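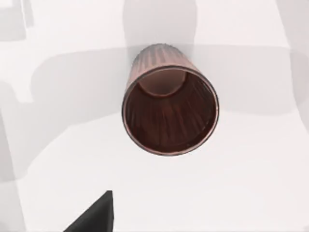
Unit 4. Restaurant Stops on Self-Drive Routes

Scope
Covers the choice of meal stops on scenic roads. Lodging is treated in Unit 5. Read the Plonon coast road worksheet before class.

4.1 Terms
Planned stop: a meal stop fixed in the itinerary, with a table booked.
Open stop: a time window with no named restaurant.
Pull-in: an unplanned stop made on sight of a road sign.

4.2 Spacing
The worksheet route runs 108 miles from Zunlow to Prurora. The only fuel is at mile 57. Place the planned stop there or earlier. Past that point the road climbs and average speed drops, so use drive time — never distance — when setting the lunch window.

4.3 View premium
A restaurant with a view can charge more for the same plate. Compare like items only: one main dish, one drink, tax included. Record the seat type (terrace, window, inside), as the premium often applies to all three.

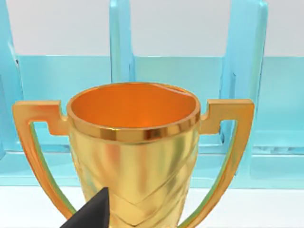
4.4 Worked case: Suksawat
Suksawat is a hillside restaurant with 100 seats, most of them on the terrace. Its sign faces northbound traffic only. Southbound drivers pass the entrance before they see it, and the next turnaround is four miles on. In the itinerary, list it as a planned stop southbound and an open stop northbound.

4.5 Assignment
Draft a one-day meal plan for the route in both directions. Give arrival times to the nearest quarter hour. Bring two printed copies — one will be marked and returned.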